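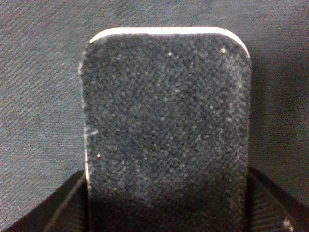

Grit-faced block between the gripper fingers, Duston cell.

2019-12-13 — Ming-te Lai

Cell fitter wanted, Duston

Diranport needs someone to look after one gripper cell, 30 hours a week. The maker says the fingers need checking every 300 hours. We doubt it — grit gets everywhere. You'll clean them, re-centre the grip and write down what you find. Bring your own opinion of the manual.

Apply by phone, ext. 81.

© Diranport | Back to top

Recent jobs
Night fitter, Climine
Stores hand, Ng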